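Wrist camera only sees one finger of the gripper. Mount problem or finger problem?

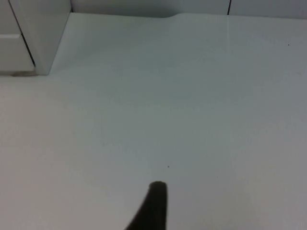
Category: Grippers and End Effectors > Setup and Maintenance
Tags: wrist camera, fingers, calibration

benchtop_sol
Hi everybody! Long-time reader, and I think I've finally got a question that isn't already buried in one of the old threads (though if it is, please point me to it and I'll go quietly). We have a small tabletop cell at work with a Joteck two-finger gripper and a little camera clamped at the wrist. I changed the fingers in September when the old ones got chewed up, and ever since then the wrist view has bothered me. With the gripper open at the pose I use for checking, I get one black finger coming up from the bottom and no sign of the other one. The table, the white cabinet in the back corner and the wall all show up fine.

The arm still picks. But it's been landing a hair to one side, and I've been nudging the offset every couple of days, and I've got a feeling I'm chasing something I ought to be fixing properly. Would you start with the camera bracket or with the fingers? I'd love to hear how the rest of you go about it.
Soledad Urquijo

pulleyman
Welcome, Soledad! Start with the bracket, every time. Those little clamp brackets creep. Put a paint pen mark across the joint between the bracket and the wrist flange, run it for a shift, and look again in the morning. If the mark has split you've got your answer and it cost you nothing but a bit of paint. I had one on a Ganska arm that walked so slowly I blamed the software for a month, and I'm still a little embarrassed about the emails I sent.

ottergrip
I'm going to disagree with pulleyman, kindly, because he's helped me more times than I can say. She changed the fingers and the trouble started right then. I'd look there first. Are the new ones the same part? The curved fingers come in two lengths, 7 mm different, and they bolt up to the same jaws without a complaint. Yours has that flare on the left side with the right side nearly straight, and if I had a pair of those I'd want to lay the old and the new next to each other on the bench before I touched the camera at all.

Also, please close the gripper all the way and grab another shot. Whether the second finger comes into view when it's closed will tell you a lot more than the open pose does.

pulleyman
Fair enough on the timing, but think about how you change fingers on that thing. You lean on the wrist! You've got one hand on the tool and the other wrapped around whatever is handy, and what's handy is the camera. So it could be the finger change and still be the bracket.

ottergrip
Ha, all right, I'll give you that one. I still say measure the fingers first. It takes five minutes.

benchtop_sol
Oh, you two are wonderful. I'm pretty sure I did hang on to the camera while I was wrestling with the second screw. The old fingers are still in a coffee can on the shelf, so I'll measure those too. Would a wrong finger length throw the pick off sideways, though? I'd have expected that to show up as height.

ottergrip
Good question, and you're right that the length by itself is mostly a height thing. The sideways part comes in if one jaw isn't seated on its shoulder. Loosen both, push each finger back until it stops, then snug the screws a little at a time, back and forth. Don't run one all the way down before you start the other.

vak_home_shop
Coming at this from a slightly different direction. I run an old Vakulenko wrist unit, and on mine you're only supposed to see one finger when it's open, since the camera sits off to one side. So before anybody bends anything, do you have a picture saved from before the swap? If the view was always like that, the missing finger is nothing and your drift is its own separate problem.

While I'm here, I'd give the table a wipe. There's a little speck just past the fingertip and another one way over on the right. They look like dust to me and I doubt they matter for your trouble, but my part finder once locked onto a crumb and I haven't trusted a speck since. And have a look at the back edge, too. There's a bump where the table meets the wall, like the covering might be lifting a bit. If that's a loose sheet you've got on there, I'd want it flat and taped before I recalibrated anything off that surface.

pulleyman
Nice catch on the back edge. I'd gone right past it. I don't think I'd tape it, though. Tape lets go and then you've got two problems. A flat bar along the back with a couple of clamps has held mine down for years.

vak_home_shop
Tape has been fine for me, but my cell doesn't get leaned on the way a shop one does. To each their own!

benchtop_sol
Reporting back, with a cup of coffee and a lighter heart. I measured, and the fingers are the right length, so that's one worry gone. One of them was not seated, exactly as ottergrip described, and it went back onto its shoulder with a little push. Then I did the paint mark on the bracket for pulleyman. I found the log folder from before the swap as well, and vak_home_shop, you called it: one finger in the open view back then too. I'd simply never looked closely until I had a reason to fret.

I wiped everything down, pressed the covering flat at the back, and redid the camera calibration from scratch with the board in 13 positions. After that I let it run 122 picks with the offset set back to zero, and I didn't have to nudge it once.

ottergrip
That's lovely to hear! Put those finger screws on your list for another look after 300 cycles or so. They settle a bit when they're new.

pulleyman
And the paint mark?

benchtop_sol
Hasn't budged so far. I'll leave it on and check it again when I do the screws. I'm going with the bar for the back edge, by the way, as soon as I can find one that's straight. Does anybody know if the Kukomus clamps open wide enough to get over a thick tabletop?

vak_home_shop
The small ones don't. Get the next size up.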